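Cloloson
Home > Table > Trays and place settings > Nitmont tray setting

Nitmont Tray Setting
Serving tray, plate, two bowls, chopsticks
Page last changed 27 March 2026

Tray setting, complete: in stock
Tray only: in stock
Ninh bowls, single: light blue and white in stock
Dranar mat, black: back in April

What it is

The Nitmont is a dark brown serving tray with rounded corners, sold with enough dishes to give one person a meal. You get a yellow plate, a light blue bowl, a white bowl and a pair of wooden chopsticks. We sell it as a set and we also sell the tray by itself, and if you already own bowls you like, buy the tray by itself.

We put off stocking tray sets for a long time. Most of the ones we were offered came with a leaflet on mindful eating and a price to match, and when we took the dishes off, the tray underneath was a flimsy thing that bowed in the middle. The maker of this one also has a leaflet. It says the tray "brings calm to the everyday meal." We have eaten a lot of everyday meals off it and can't report any calm. It carries dishes from the counter to the table and keeps the drips in one place, and that was enough for us to order it.

The tray

Weight without dishes is 800 grams. That is heavier than a cafeteria tray and you will notice it if you carry it one-handed, so don't. The weight does help once it's down – a light tray skates when you pull a bowl toward you, and this one mostly stays where you left it.

The rounded corners are sold as a safety feature. Maybe, if you have a toddler at table height. What we like about them is that a cloth goes around the inside in one pass and you don't end up digging old rice out of a square corner with a fingernail.

The maker calls the surface non-slip. We would call it less slippery. A dry bowl holds well on a level tray. A bowl with a wet foot doesn't, and no tray we've tried has managed that one, whatever was printed on the box. Wipe the bottoms.

The color is dark brown all over. It hides soy sauce. It doesn't hide flour, dust or grains of rice, which show up on it from across the room.

The dishes

The plate is yellow and on the flat side. It's good for fish, dumplings, a sandwich, or cut fruit. It's poor for anything with a thin sauce, and we'd ignore the suggestion on the packaging that it can be used for curry. You can use it for curry if you eat quickly.

Both bowls are from the Ninh range, and we sell them singly too. The blue one holds up to 22 fluid ounces, and that figure is to the very brim, as these figures always are. Nobody carries soup to the brim. Think of it as a decent bowl of noodles with room to move. The white one has a faint pinkish rim, and it's the one most of us reach for at work when we just want rice.

There has been some confusion about that rim. It's meant to be there. It varies from one bowl to the next, and on some it is so pale that customers have written to ask if we sent the wrong bowl. If you want an exact match between several white bowls, this is the wrong range for you, and we would rather say so before you order than after.

The chopsticks are plain wood. They're fine. They are the part of the set most likely to be replaced first, and we wouldn't pay extra for them. The packaging makes a good deal of their "hand-balanced feel." We passed them around the shop along with a pair from a takeout bag and the verdict was split.

On the table

We would leave a bit of space around the tray before you decide how much table you need. People measure the tray, find that it fits, and forget that a meal spreads. A cup goes to one side, then a storage box with the leftovers, and if you're serving rice there will be rice somewhere you didn't plan. The plate sits at the far side of the tray, with the light blue bowl and the white bowl nearer the middle and the chopsticks lying at an angle between them, and a black mat to the left takes the stray grains.
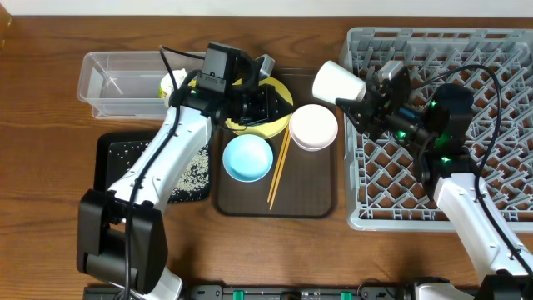

The mat, the box and the cup

None of these come with the tray setting, and we get asked about all of them.

The black mat is sold under the Dranar name. It's rectangular, it lies flat after a day or so out of its tube, and it costs $20. Is it worth that? If you cook rice every day, probably. White grains on black are easy to find, and you can lift the mat and tip them into the sink or the compost without chasing them across the wood. If you cook rice twice a month, use a dish towel. The maker also lists it as a desk pad, a pet mat and a yoga accessory, and we take no position on the yoga.

The one real complaint about the Dranar is that it shows everything. Dried starch leaves a pale smear and you need warm water and a sponge to get it off. We've heard it called low-maintenance. Low for whom, we'd like to know.

Clear plastic boxes you can get anywhere, and we don't stock one. Choose a long, shallow one if you want to see what's in it without lifting things out. We'd steer you away from any that claim to keep cooked rice fresh for a week. Cool the rice quickly, refrigerate it, and eat it soon.

The small cup with the white rim and pale yellow-green body isn't a catalog item. Please stop asking us to reserve one.

Who should skip it

Anyone serving a family from the center of the table. This is a tray for one person's food, and buying a stack of them so that everybody gets a matching place is a good way to spend a lot and fill a cupboard.

Anyone who eats from large dinner plates. A big plate takes up the tray and leaves the bowls nowhere to go. The yellow plate in the set is sized to share the space, and if you swap it for something wider you'll be back to balancing.

Anyone who wants to use it in bed. It has no legs, and 800 grams plus a full bowl of broth on a soft mattress is a laundry day waiting to happen.

It does suit people who eat at a table they also use for other things. You can set the meal up on the counter, carry it over, and clear the whole lot in one trip afterward. It also suits older hands that would like fewer trips back and forth, with the warning about weight given earlier.

Washing and care

The plate and bowls can go in the dishwasher. The box says so and for once we agree with the box.

The tray should be washed by hand. The maker's sheet says "dishwasher tolerant," a phrase we hadn't met before and don't much like. We asked what it meant and were told that it would survive but that they would prefer we didn't. Warm water, mild soap, dry it standing up.

Chopsticks: by hand, and let them dry fully before they go in a drawer. Throw them out when the tips get rough. Oil won't bring them back, despite what you may have read.

Don't put the tray over a burner, in the microwave or under a hot pan. It's a serving tray. A bowl of hot soup is all right. A pot straight off the stove wants a trivet, and marks left by pots aren't covered by anything.

Guarantee

Two years from the maker on the tray, against splitting or warping in normal use. We asked for a definition of normal use and got a paragraph that ruled out moisture, heat and sunlight, which doesn't leave much of a kitchen. So we handle these claims ourselves. If your tray warps in the first two years and you haven't left it in the sink overnight, send us a photo and we'll sort it out.

Dishes are covered for breakage in shipping only. Open the box within a week of getting it, please, and keep the padding until you've looked at every piece.

Things people have written in to ask

Does the tray stack?
Yes, when empty. It won't stack over dishes, and we have no idea why one listing elsewhere says it will.

Can I get the blue bowl in a different blue?
No. There is one blue and it's light. The Ninh range had a darker one that looked black in most kitchens and it was dropped.

Are the colors meant to mean something?
The leaflet says yellow is for warmth. We think they had yellow glaze.

Will it scratch my table?
The underside is smooth, and ours hasn't marked anything. Grit trapped under any tray will scratch any table, so wipe the wood first.

Is the tray-only price a better deal?
Often, yes. The dishes are decent, and they're priced fairly next to the same pieces bought singly, but a saving on bowls you didn't need isn't a saving.

Ordering

Tray settings ship in one box and single bowls ship wrapped in paper. The Dranar mat can be ordered now for April and will follow separately, with no second shipping charge. If April slips we'll change the line at the top of this page. Returns are accepted on unused items in the original packing, leaflet optional.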